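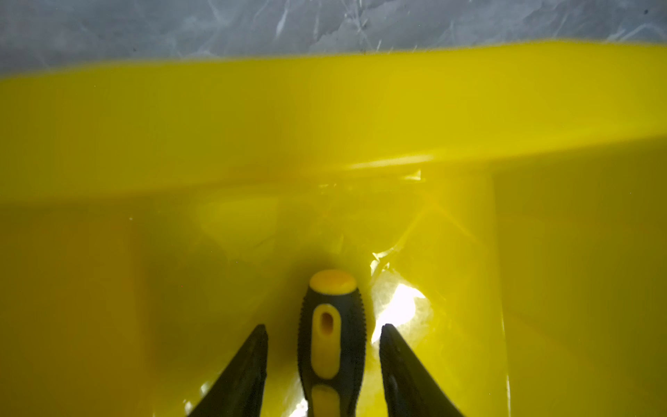 黄色いプラスチックの箱と、黒と黄色の工具の柄

工具の片づけ術というものを、私はあまり信用していません。壁一面の有孔ボードに工具の輪郭を描いておくとか、引き出しにスポンジを敷いて一本ずつ型抜きするとか、見た目は立派です。ただ、あれを三か月後も同じ状態で保っている家がどれだけあるのか。わが家では有孔ボードのフックは早々に抜け落ち、型抜きスポンジは工具を一本買い足した時点で用をなさなくなりました。

そういうわけで、今はプラスチックの箱に放り込む方式に落ち着いています。ほめられた方法ではありませんが、続いています。以下、やってみて残ったコツと、世間で言われるわりに効かなかったことを書いておきます。

箱の色は派手なほうがいいのか

「黄色い箱は目立つから物をなくさない」とよく書かれています。半分は本当です。箱そのものは確かに見つかります。物置の薄暗い棚でも、黄色ならすぐわかる。問題は中身のほうで、黄色い柄の工具を黄色い箱に入れると、思ったより目に入りません。黒の部分があるからまだ拾えるものの、全部黄色の柄なら底に溶け込みます。

手持ちの工具の柄の色を一度見てから箱を選ぶのがよいと思います。赤い柄が多い人は黄色や灰色の箱、黄色い柄が多い人は青か白。私は順番を逆にして、先に箱を買ってしまいました。買い直すほどのことでもないので、そのまま使っています。

つやのある箱は滑る

内側がつるつるした箱は拭き掃除が楽です。これは認めます。削りかすも油も布でひと拭きで取れます。そのかわり、持ち運ぶと中の工具が端から端まで走ります。柄の丸いものは特にひどい。

滑り止めシートを敷けという助言が多いのですが、試した範囲では一長一短でした。薄い網目のシートは刃先が引っかかって、工具と一緒にめくれてきます。厚手のものは油を吸ってべたつきます。結局いちばんましだったのは、古いタオルを底の大きさに切って敷くことでした。汚れたら捨てるだけです。置きっぱなしの箱なら、何も敷かなくて構いません。

深さは柄の長さで決める

深い箱はたくさん入るので得をした気分になりますが、短いドライバーが底に沈み、取るたびに上の物を全部どけることになります。目安として、いちばんよく使うドライバーを立てたとき、柄が縁から出るくらい。寝かせて入れるなら、重なりは二段までにしておきます。それ以上になったら箱を分けるか、工具を減らすかです。

減らすほうの話をすると、「1年使わなかったら処分」という定番の基準は、工具には当てはまりません。水栓用のレンチなど、数年に一度しか出番がないのに、その一度に無いと本当に困ります。私が手放すのは、先の欠けたドライバーと、同じ寸法の重複だけです。

仕切りは要るか

専用の仕切り板は要りません。LerineやSkallhamのような収納用品の店で、箱とそろいの仕切りが売られていますが、区切った場所の幅が工具と合わず、斜めに突っ込むことになりがちです。空き容器を二つ三つ入れて、ビスやビットなど細かいものだけ分ければ足ります。

ビスは50本も入れておけば家の修理には困りません。以前、お得だからと1000本入りの詰め合わせを買いましたが、使う寸法は決まっていて、残りは箱を重くしているだけでした。あの種の「お得」はもう信じないことにしています。

石の台に置くときの注意

台所の天板や洗面台など、石や石調の面で作業をする人は、箱の底を先に拭いてください。砂粒を一つ噛んだまま引きずれば、傷がつくことがあります。大理石のような模様の面は汚れが目立たないと言われますが、裏を返せば、小さなビスを落としても見つからないということです。灰色に白い筋の入った台に銀色のビスを転がしたら、しばらく四つんばいになる覚悟がいります。外した部品は、その場で箱か皿に入れる。これだけは例外なく守っています。

箱を台の縁ぎりぎりに置かないことも、書くまでもないようで、やってしまいます。

柄の手入れ

黒いゴムの柄は、古くなるとべたつくことがあります。重曹で磨くとよみがえる、という話を信じてやってみたところ、べたつきは取れましたが数週間で戻りました。無水アルコールを布につけて拭くほうが手早いものの、硬いプラスチックの部分は材質によって白くくもるおそれがあるので、目立たない所で試してからにします。8月の物置のような暑い場所に置かないほうが、どんな手入れより効きます。

ラベルについて

箱にラベルを貼れ、ともよく言われます。家族が多いなら意味があるでしょう。一人で使う箱に「ドライバー」と書いても、中にペンチが入っていれば嘘のラベルです。貼るなら「よく使う」「めったに使わない」の二種類で十分で、マスキングテープに手書きで済みます。ラベルプリンターはまだ買っていません。

最後にもう一つ、箱のふた。ふた付きを選ぶと上に物を置きます。置けば開けるのが面倒になり、工具は台所の引き出しにたまっていきます。ほこりが気になる場所でなければ、ふたなしを勧めます。うちのふたは今、植木鉢の受け皿になっています。

2022年3月19日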